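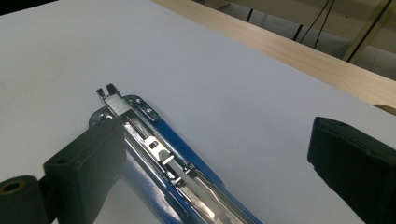
An open stapler with a short strip of staples in the channel.

Polleo Community Recording Project
Progress report to the Scanlon Fund
Prepared by Oranuch Chuensuk, 4/5/19

Dear all at Scanlon,

Thank you for being so patient over this one. I had hoped to get it to you a little sooner, but we were waiting on the last of the rough mixes, and it seemed a shame to write to you about an album without having heard it from one end to the other. I have now, several times (mostly on the bus), and I am very happy to be able to tell you how it's all going.

Where we are with the recording

When I last wrote, in February, the choir and the band had only just begun to rehearse together at Jernstead, and I think I admitted then that the first couple of evenings were on the bumpy side. The singers were used to following a piano and the band were used to following each other, and it took a good while for everyone to agree where the beat was! Aidan Tierney, who is producing the record for us, was very calm about the whole thing. He moved the drums to the far end of the hall, put the altos where they could see the bass player, and from then on it started to sound like one group of people making music in the same room.

We now have seven songs recorded, mixed in rough form and agreed by everyone who sang on them. Two more are rehearsed but still to be recorded. One is the long ballad that closes the album, which needs the fiddle part rewriting in a kinder key, and the other is the river song, where we are still waiting to hear from the writer's family about the extra verse. They have been lovely to deal with and I don't expect a problem, but I'd sooner have it in writing before we sing it into a microphone.

The title track, "Gavemska", has come out better than any of us dared hope. Those of you who came to the open rehearsal will remember it as the slow one with the humming at the start. It's a touch quicker now and the humming has moved to the end, after a fair amount of debate over the tea urn, and I do think the people who argued for the change were right (I wasn't one of them).

Money

Your grant of £2,000 towards studio and mixing costs has been spent as set out in the budget, apart from the amount put by for mastering, which we haven't touched. We did save a little on hall hire, as Jernstead let us leave the microphones set up overnight and so we didn't pay for the extra hours. With your agreement, I would like to put that saving towards printing the lyric booklet in a larger type size, which several of our older singers have asked for. If you'd prefer it to go elsewhere, please do say.

Things that have been harder than expected

Finding a time when the brass players could all come was a real headache, and in the end we recorded them separately from the choir. Aidan feels it has done no harm and gives him more room in the mix. We also lost an evening to a buzz on the guitar amplifier, which went away when we borrowed a different one.

What comes next

Once the remaining songs are recorded, Aidan will finish the mixes and send the album off for mastering. I'm drafting the sleeve notes at the moment and will send you the page that carries your acknowledgement before anything goes to the printer, so that you can check the wording and let me have the version of your logo you'd like us to use.

You would be very welcome at the final session, and there is always cake. I'll send the details as soon as the hall confirms.

With warm thanks and best wishes,

Oranuch Chuensuk
Project Coordinator, Polleo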